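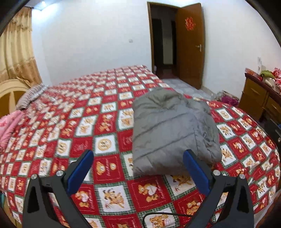

Ticket 28: Left pad on the Dristis hand-held gripper lets go early on padded items. Opened by me, assigned to me, and I expect to be hearing from me about it shortly. The unit is the second of the 2 we bought to compare against the Charbonneau, same firmware, same blue pads, same silver screws near the tops of the fingers that the manual says never to touch. The folded gray puffer jacket is the item in question. It is also a fair test of how badly a checkerboard of red and white squares full of teddy bears can upset auto exposure, but that is ticket 11 and I refuse to reopen it.

Status: open
Priority: normal (was urgent, then lunch)
Tool: Dristis hand-held, wide fingers
Compared with: Charbonneau hand-held, short fingers

What happens
Fingers close on the folded jacket, lift starts, left side slips first. The bundle rotates toward the left pad and drops. The width log says the grip was fine the whole time. The width log is an optimist.

What should happen
Jacket goes up. Jacket stays up until I say otherwise.

Tried so far

1. Cleaned both pads with the wipes from the kit. No change, but very nice pads.

2. Swapped left and right pads. The slip stayed on the left, so the pad rubber is off the hook.

3. Recalibrated zero width with the fingers fully closed. The wizard asked me to confirm 12 times. I confirmed 12 times. Still slips.

4. Gripped across the quilted channels, then along them. Along is worse on both tools. Filed under things I could have guessed.

5. Same jacket, same fold, Charbonneau unit. Holds. It is also the one with the trigger that pinches your knuckle, so please don't anyone write "clear winner" in the comparison sheet yet.

6. Rerouted the thin cable that loops between the fingers. I had a theory that it was tugging on the left finger near full open. It was a good theory.

Reply from Ginette Vidal, Zillard support
Please check the play in the left finger with the trigger half pulled. If the tip moves when you push it sideways, the pivot bushing is likely the problem. Do not tighten the screw at the top of the finger. Did you tighten the screw?

My reply
Define tighten.

2024-05-02, update
Tip does move sideways at half trigger. Right one doesn't. Backed the left screw off to where it was before nobody in particular tightened it, and there's less play, but the slip is still there on one fold out of every few. Ginette is sending a bushing from the Tundivdale warehouse. Leaving this open until it's fitted. Comparison sheet row for soft items stays blank, and the Charbonneau keeps its bad trigger note.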